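My bookmark fixer is finally out of testing

It took me a lot longer than I wanted, but the new tool is up on the downloads page as of this morning. It's called Dastgate, it works on bookmarks in PDF files, and it does one thing I've been asked for more than anything else since I started this site: it finds every bookmark in a folder of PDFs that points to the wrong page (or to no page at all) and lets you repair the whole lot in one go.

If you've ever deleted a few pages from the front of a long manual and then clicked through the bookmarks afterward, you know the mess I mean. Chapter 3 takes you to the middle of chapter 4, the appendix goes nowhere, and somebody has to sit there and reset them one at a time. I did that by hand for years for a client with 600 equipment manuals and I'd rather not do it again!

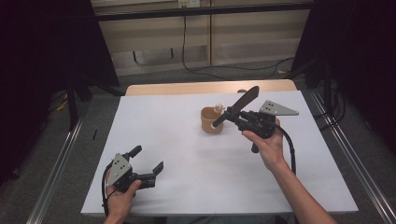

Shabani Swai

So, how does it work? You choose a folder, with or without its subfolders, and the tool opens each file and reads the bookmark tree. It then takes the text of each bookmark and looks for a matching heading in the pages themselves. When it finds one, it compares that page to the one the bookmark goes to now. If they match, it moves on. If they don't, the bookmark goes into a report with the old page, the suggested page and a little score that tells you how sure the match is.

Nothing gets changed at that stage. You look over the report (it opens in any spreadsheet program), put an X next to the ones you don't want touched, save it, and run the second half. The repaired copies go into a new folder and your originals stay as they were. I went back and forth on that last bit, and a couple of testers wanted an overwrite option, but I've had too many emails over the years that start with "I didn't make a backup" so for now it's copies only.

The matching was the hard part. Plain headings are easy. But then you get bookmarks that say "2.1 Setup" where the page says "2.1. SETUP," and bookmarks with stray spaces or curly quotes, and bookmarks somebody shortened because the full title was too long for the panel. The tool now ignores case, punctuation and extra spaces by default, and you can tell it to ignore leading numbers as well. There's also a setting to skip the table of contents, which I added after my first big run cheerfully sent every single bookmark to page 2, where of course all the headings were listed. Felt pretty silly about that one.

Speaking of big runs, my biggest was a set of 2,000 files that a tester sent me on a drive. It finished overnight without crashing, with 17 files skipped. Most of the skipped ones turned out to be password-protected and the others were scans with no text layer. Those all end up in a separate list at the bottom of the report so you can deal with them yourself. If you have scans, run OCR on them first, then try again.

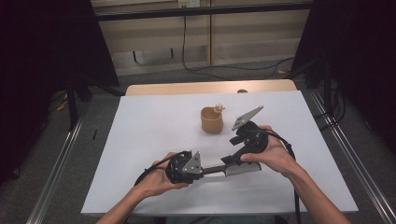
The other thing I want to mention is the keyboard, as a lot of you asked for it during the test. You can now do the whole review inside the tool if you don't like spreadsheets: up and down to move through the list, Enter to accept, Delete to leave a bookmark alone, and the page preview follows along on the right. It's a two-handed job if you want to go fast, a bit like the person in the photo with a black grip in each hand, and I've gotten used to keeping my left on Delete (I remapped mine to D) and my right on the arrows. Any of the keys can be changed under Settings. There's an undo as well, and it goes all the way back to the start of the session.

A few things it doesn't do, so you don't buy it for the wrong reason. It won't create bookmarks in a file that has none. My older tool, Skotberg, does that from headings or from a text file, and the two get along fine if you run Skotberg first. It won't fix bookmarks that run a script or open a web page either, it just lists them and leaves them be. And it can't do anything with a bookmark called "Untitled" when there are forty pages it could belong to. I had a request for some kind of guessing there, based on the bookmarks before and after it, and I may try it, but I'm not promising anything.

Bookmarks that open other files are a gray area. Right now the tool checks that the other file exists and reports it if it doesn't. It does not look inside that file to see if the page is right. That's next on my list, and I've got a rough version running here already, only it's slow as molasses when the files are on a network drive.

You need version 7 or later to use the in-tool review. The report-only mode should be fine in earlier versions, and I'd love to hear from anyone still running one, as I only have my own old laptop to try it on. It runs on both Windows and Mac. On the Mac you may have to allow it in your security settings the first time, and the steps for that are in the read-me file along with the install instructions.

There's a free trial that handles the first 7 bookmarks in each file, with all the features switched on, so please try it on your own stuff before paying for anything. If you already own Craddock (my link checker, for those who are new) you get this one at half price. Use the same email address you bought with and the discount shows up at checkout. If it doesn't, write to me and I'll sort it out by hand. Same goes for anyone who bought the old Mancombe bundle, although there the system sometimes doesn't recognize the order, so it's probably quicker to just email me from the start.

One known bug already, sorry! If a bookmark title has a line break in it, the report splits it over two rows and the second row looks empty. It doesn't affect the repair, you can ignore the extra row, just don't delete it. I hope to have a fix up by Saturday, and the download link will stay the same, so check the version number in the About box if you're not sure which one you have.

Thanks to everybody who tested this one, and keep the odd files coming. The worst ones are the most useful.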